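Buying a ticket for the away end when you are not a club member

Asked by Jiron, 2022-02-27

Hello everyone. I moved to Alness in November and I follow the local football team since then. I have been to most of the home matches, always paying at the gate. Now there is the cup match away in six weeks and I would like very much to travel with the other supporters, but I do not understand how the tickets work.

The club website says the away allocation is 400 and that members have "first call". It does not say when the first call ends or what happens after it. I am not a member. The season membership costs £29 and there are only a few matches left, so I am not sure if it is worth the money now. A man in the queue for tea told me I can simply buy in the home section and sit quietly. Is this allowed? I do not want to be sent out of the ground after such a long bus ride.

Also, does the supporters' bus take people who have no ticket yet?

Galtudik
Replied the same evening

I was in the same position two seasons ago, so I will try to explain what I learned.

For a cup match the members can usually buy for the first few days, and after this the rest goes on general sale at the club shop. The dates are put on the shop door before they appear on the website, so it is better to pass by or to telephone. Please ask if they take cards on that day. When I bought mine it was cash only and I had to walk back to the bank.

With 400 tickets I would not worry too much. The last time we had a cup match away, they had an allocation of the same size and I bought mine on the third day of the general sale without any queue. But a cup match later in the competition can be different, and if the league results are good, people who never travel suddenly wish to travel.

About the home section: I would not do it. Many clubs write in their ticket conditions that away supporters found in the home stands can be removed without a refund. You may sit quietly for the whole match and then stand up when we score – it is very difficult not to. Read the conditions of the other club before you pay anything.

The bus is separate from the ticket. You give your name at the shop and pay for the seat, and they did not ask me to show a match ticket. I think you should still buy the ticket first, because the seat money is not returned if you cancel in the last week.

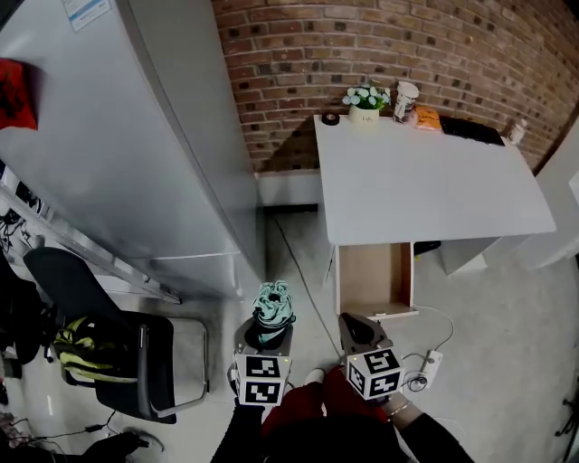 Makhubela

Just get the membership. £29 is not so much and it counts for the cup matches too, mine did anyway. You can also vote for the player of the season.

Their ground holds 1000 so the away end will be small and close to the pitch. Bring a warm hat. No idea about the bus, I always go by train.

Jiron
Added later

Thank you both. I will telephone the shop tomorrow and ask about the dates, and I will not buy in the home section. If the membership can be paid at the same counter I will maybe take it.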